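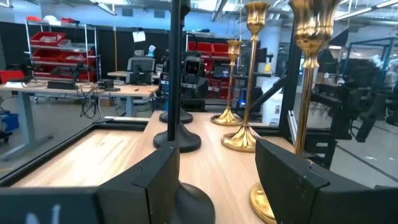

Wrist camera view over the candlestick set, black and gold, with both fingers in place.

Tasel Wide Finger Set, Matte Black
Two-finger replacement set for the Fonis parallel gripper

Product code: 645-W
Sold as: matched pair, left and right
Availability: in stock at Clendonwood

The Tasel Wide Finger Set replaces the standard fingers on the Fonis parallel gripper. The fingers are large, angular blocks with faceted sides, meant for work where a narrow fingertip tends to tip a tall object over before it has a good hold. Both fingers are matte black, which keeps reflections off the gripper itself when the wrist camera is in use.

Who it suits
Labs and workshops that handle household objects with thin stems and wide bases, such as candlesticks, lamps and stemmed glasses. If you mostly pick small flat parts, the Benítez narrow set is a better choice and costs less.

What to expect from the wrist camera
The wide fingers take up a good part of the lower view. An object standing almost directly under the gripper will show only in part, and the base of something tall on the right can end up behind the right finger. The stem of a tall candlestick may run out of the top of the picture when the gripper is low. We suggest planning the approach from a higher position and saving a view from there before moving in.

Polished brass is harder for most cameras than matte black. Under bright ceiling lights it throws highlights that move as the wrist moves. Lock the exposure before you start - automatic exposure will shift between a gold piece and a black one.

Comparison notes
Kulap Kaewmanee ran the wide set against the Benítez narrow set in our workshop, with 46 grasps for each set on stems of different heights. Her notes:

- The wide set held tall stems straighter during the lift.
- The narrow set was easier to bring in between pieces standing close together.
- With the wide set, leave more room on the side nearest the next object.
- Fluted stems gave both sets more trouble than plain ones.

We have not tested the wide set on glass.

Specifications
Weight, pair: 176 g
Finish: matte black
Mounting: four screws per finger, supplied
Camera: works with the Fonis wrist camera in its standard bracket
Recommended inspection: every 500 cycles

Fitting
Power down the arm before removing the old fingers. Fit the left finger first, then the right, and tighten the screws evenly. Run the gripper open and closed at low speed, then update the finger width in the controller. The old value will make the gripper stop short.

In the box
Left finger, right finger, eight screws, hex key, printed fitting sheet.

Returns are accepted on unused sets in the original box. Single fingers are not sold separately.

Page updated 16 January 2023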